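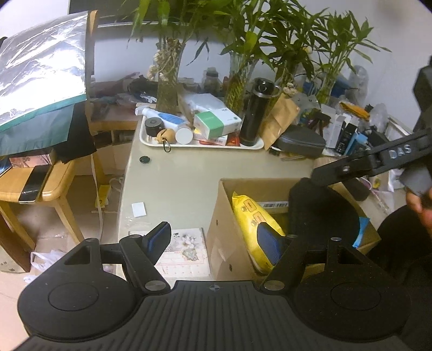 Robot Learning from Demonstration
Lecture 9 Notes: Learning from Hand-Held Gripper Data
Instructor: Hui-mei Lau
Notes revised December 2021

Reading for this lecture: course reader, chapter 6. The section on camera calibration may be skipped.

9.1 Where the lecture fits

Lecture 8 covered teleoperation, in which a person drives the robot and the robot's own sensors record the motion. The main cost of that method is time on the robot. This lecture covers a second method. The person holds the gripper directly, carries out the task in an ordinary room, and a camera on the gripper records what the fingers approach. The robot arm is needed only when the trained policy is tested.

Students should be able to state what is gained and what is lost. The gain is variety of places and objects. The loss is that no joint angles are recorded, so the path of the gripper must be recovered afterward from the video and the motion sensor.

9.2 Terms

Demonstration: one complete attempt at a task by one person, from first motion to release.
Observation: one camera image together with the finger opening at that time.
Action: the change in gripper position, rotation and finger opening over the next step.
Wrist view: an image taken from the gripper itself. The fingers remain in nearly the same part of every image, which gives the policy a fixed reference.

Note that actions are given relative to the current gripper position. A policy trained on absolute positions would depend on where the desk stood in the room.

9.3 The Zoserik study

The worked case for this unit is the Zoserik data set, prepared in our laboratory under the direction of Daryna Panasiuk. The tasks are everyday ones: placing a package in an open box, taking it out again, and moving small goods across a desk. Work with two grippers was included from the start. One gripper may be used for the object while the other attends to the box.

The collection yielded 3,794 demonstrations. After screening, 2,213 were kept for training. A demonstration was removed under either of two rules:

(a) the recovered path contained a jump larger than the permitted limit;
(b) the two gripper paths could not be placed in one shared coordinate system.

Rule (b) accounts for most of the removals. It applies when the two cameras do not see enough of the same surroundings. A desk with many distinct objects on it is helpful here, because each camera finds more points to match. Bare walls, clear plastic and shiny surfaces are less helpful – reflections move when the camera moves, and the matching step may treat them as fixed points.

9.4 Training and test

The policy was trained by behavior cloning, as in Lecture 4. Two versions were compared. The first, Onetti, predicts a single action from each observation. The second, Clurnis, predicts a short sequence of actions and carries out part of it before looking again. Each version was given 200 test trials on the robot, using rooms that did not appear in the training data.

Clurnis completed more trials than Onetti. The difference was greatest in the two-gripper tasks, where Onetti often paused with both grippers near the box. Our reading of this result is that people also hesitate at this point in the demonstrations, and a policy that looks only one step ahead learns the hesitation along with the motion. This explanation has not been tested separately and should be reported with care.

9.5 Limits of the result

The test objects were of the same general kinds as the training objects. No claim is made about heavy or fragile goods. The human hand also supplies force that the camera does not record, and a robot that repeats the same path may press too hard or too lightly.

9.6 Problems for section

1. Write the relative action between two gripper poses using the notation of Lecture 3.
2. Screening rule (a) removes fast motions more often than slow ones. Explain how this could affect the trained policy.
3. Propose a test that would separate the hesitation explanation in 9.4 from one other possible cause.

Written answers are due at the first section meeting in January. Students who wish to use the Perić workstation for Problem 3 must reserve time through the department office.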